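Atelier > Carnets > Édition et impression > Skovden, tome 2

6 décembre 2024
Par Vlasta Krasniqi

Imprimer | Envoyer par e-mail

Reprise de la maquette du tome 2 de Skovden après retour des épreuves. Fichiers intérieurs livrés par Boglárka Borbély (encrage) et Haris Hoxha (couleur). Lettrage : Dalia Ait Ali.

Noirs. Les aplats de nuit du chapitre 3 sont montés en noir quadri avec une charge trop forte pour le papier offset non couché. Sur l'épreuve, les trames fines de Boglárka se bouchent dans les ombres, surtout les hachures croisées des sous-bois. Haris refait la séparation avec un noir de soutien en cyan seul. Le trait reste sur sa couche, en noir 100 %, surimpression activée. Ne plus aplatir avant l'export.

Lettrage. Deux bulles débordent dans la marge de sécurité, pages 15 et 17. Dalia les remonte d'une demi-ligne. Le point d'interrogation de la police de dialogue a une chasse trop large en gras italique ; corrigé dans le fichier de police, à réinstaller sur les deux postes. Les onomatopées dessinées restent en bitmap 1200 dpi, les autres sont vectorisées.

Couverture. Hjalti Brynjólfsdóttir a rendu la variante, personnage d'Estmont de dos, titre en réserve. Le titre passe sur une zone claire et perd en lisibilité à taille vignette. Essai avec le logo descendu de 15 mm : mieux, mais il touche l'épaule. Essai avec le ciel assombri : retenu sous réserve de l'avis de Hjalti. Dos recalculé pour le nouveau grammage, l'ancien gabarit est à supprimer du serveur.

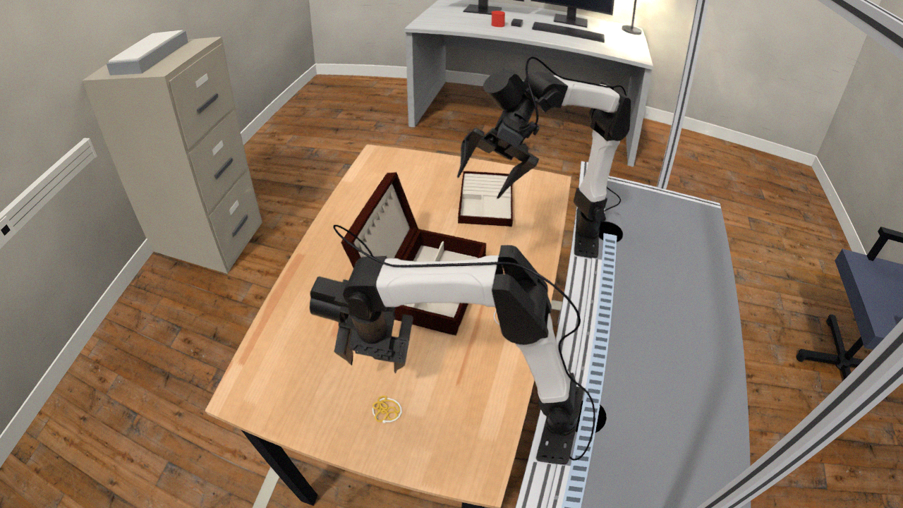
Rendu 3D : deux bras sur rail, table en bois.

Raccords. Le manteau de Rawashdeh est boutonné à droite dans tout le tome 1 et à gauche dans la séquence du bac. Boglárka préfère retourner les cases concernées, ce qui inverse aussi le sens de lecture du dialogue. Non. Retouche du manteau à la main, jusqu'à 17 cases. Les boutons de la planche de titre sont corrects.

Export. Le profil de sortie était encore celui du tome 1. Remplacé dans le préréglage partagé. Fond perdu à 3 mm vérifié sur les doubles pages ; la page de garde arrière n'en avait pas. L'imprimeur (Atoton) demande des pages simples, imposition faite chez eux.

Version numérique : vignettes régénérées, sens de lecture testé sur tablette. La double page d'ouverture se coupe au milieu du visage en mode portrait. Laissé tel quel pour l'instant, à voir avec Dalia, qui a le fichier des zones de lecture guidée.

Reste à faire :
- séparation chapitre 3 (Haris)
- bulles 15 et 17 (Dalia)
- manteau (Boglárka)
- accord sur le ciel de la variante (Hjalti)
- page de crédits : les noms de novembre n'y sont pas, et l'accent de Boglárka saute à l'export
- nouvelle épreuve du cahier 2 seulement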